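Open Day Gallery: Simulated Tabletop Station

The Dunum lab opened its simulation room to visitors on Jun 30, 2022. The program had two parts: a short talk in the front room, then a demonstration of the tabletop station, run entirely in software. A total of 54 people signed in over the day, in groups small enough to stand behind the operator's desk.

The station is called Lisik. It places two arms with black hands at a kitchen-style table and gives them produce and tableware to work with. Each arm takes its targets from the operator, and the solver works out the joint angles. Contact forces are computed at every physics step and written to a log. The log from the open day runs to 464 entries, one per commanded motion.

Most of the questions were about contact. A rigid plate is cheap to simulate. A trivet full of holes is expensive, as the collision mesh has to follow the cut-outs or the produce will sit on a surface that does not exist. We used a simplified mesh for the rim and a finer one for the middle. One group asked to see the difference, so we switched the finer mesh off for a few runs - items settled slightly too high and slid when touched.

The second most common subject was the hands. Grasp planning for several fingers takes longer than for a parallel jaw, and on the demonstration machine the planner needed almost 31 seconds for the harder cases. Simple reaches were planned while visitors watched. Longer ones had been prepared in advance and were played back from file, and the operator said so each time.

Lighting and textures were fixed for the day. Object positions could be changed between runs, and the later groups were offered that option. Runs were reset from the same starting file, so the table layout in the gallery is the default one: bowl at the far side, plate on the left, trivet on the right.

Visitors who left an address on the sign-in sheet will receive the slides. The scene file is not part of the download. A reduced version with the table, bowl and plate is planned for December, after the trivet mesh has been cleaned up. 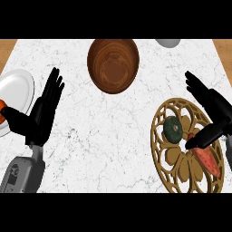 Same table, same layout, with the left hand again upright near the plate:
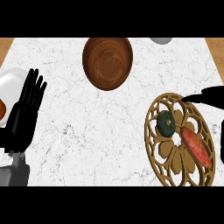
Vasconcelos
Simulation engineer, Dunum

Both views look down on the marble tabletop, with the green item and the longer red-orange one on the trivet. In the first, the thumb of the right hand lies over the upper end of the longer item. In the second, a dark pointed tip is just above the trivet's rim, near the green item.

Related items
Fikutden: notes on mesh simplification
Lisik release notes, version 2
Contact logging: file format and units
Visiting the Dunum lab: directions and parking

Contact | Copyright Dunum | Back to top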